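Home Projects Log About Links
Workshop > Builds > Two-arm paper bench

April 5, 2018

The filing job is the one I keep coming back to. I started this build in October with a simple goal, which was to have two small arms put loose printed sheets into a folder on a bench in the Rurkberg shared workshop. I'm still on it.

Each arm carries its own camera on a bracket near the gripper. I printed the brackets at home and they took 34 tries between the two arms, mostly because I kept moving the lens. I put the zip ties on as a temporary fix and have stopped pretending I will replace them. The control software is a thing Aiman Manurung wrote that we call Kallia. It runs on an old desktop under the bench.

Lever-arch binders are harder than I expected. The clip is shiny, so the camera reads it differently depending on the lamp, and a sheet that is off by a little will catch on the arch.

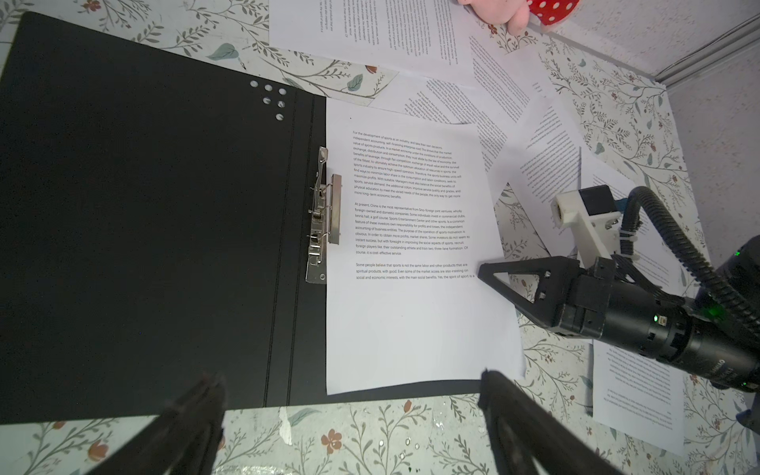 Why not start with an easier kind of folder? The lever-arch type is what we have at home, 61 of them at last count, and I wanted the arms to handle what I own.

Paper is the other half of the problem. It bends when you push it and it slides when you don't. I lowered the grip force twice this month and then put it back up. Johanna Danzer suggested closing the fingers more slowly over the last bit of travel - that helped more than any force setting did. A cycle now takes 45 seconds, down from 112 when I first timed it.

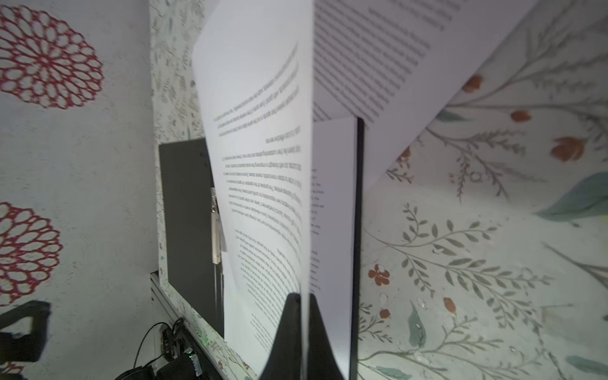

Fingertip against a curling printed sheet.

The booth rails are aluminum, cut to length at the workshop. The first version was too narrow and the elbows hit the sides, so I took it apart and started over. I lined the new one with patterned paper and covered the work surface to match. Amlow and Toom (left arm and right arm, in that order) are both on their own mounting plates now, and they hold their calibration better than they did on clamps.
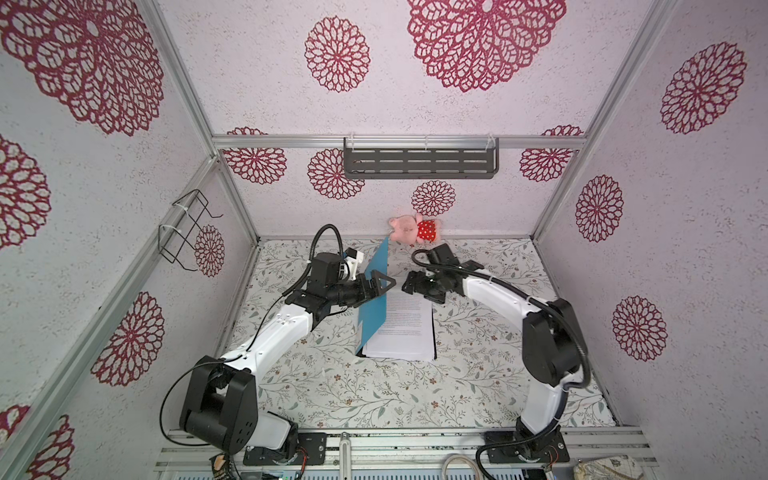 Do both arms need to run at once? For plain stacking one is enough, but a folder has to be held while the paper goes in, and that takes the second arm.

Next on the list is the cable routing on Toom. The conduit pulls a little at full reach and I want to move the anchor point back before it wears through. After that I'll go back to the sheet alignment, and I need to order more M3 screws.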